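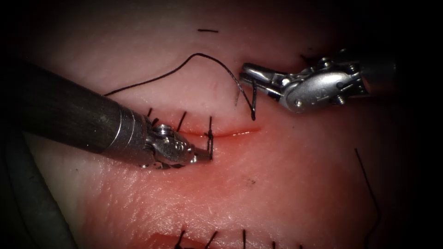

Do You Need Another Sewing Class?

Every October my inbox fills up with mending courses, and every October I wonder who is finishing them. The latest is from Zasden, which promises to make you "fluent in repair" in 7 evenings for $90. Fluent! I've been fixing hems since high school and I still swear at every zipper.

I asked Maarja Lill, who took the spring round, what she got for her money. A tote bag, a tin of pins and one patched elbow, she said. She liked the people. The elbow has since come apart. 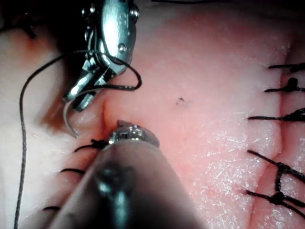 My bigger gripe is with the claim that mending saves you money. Zasden's flyer says a student saves $43 a month on clothes, with no word on how they worked that out. I don't spend $43 a month on clothes. Does anybody's sock drawer cost that much? If you buy the class, then the special thread, then the little lamp they push in week two, you're a long way behind before you've saved a single shirt.

Edgars Ots thinks I'm being unfair, and says a bad class is still a night out of the house. Maybe. But the library in Dumwood has 4 decent books on mending, all free, and a table by the window where you can sit with your torn pants until they close at eight. Try that first. If you still want the class in a month, the sign-up page will be there, probably with a discount.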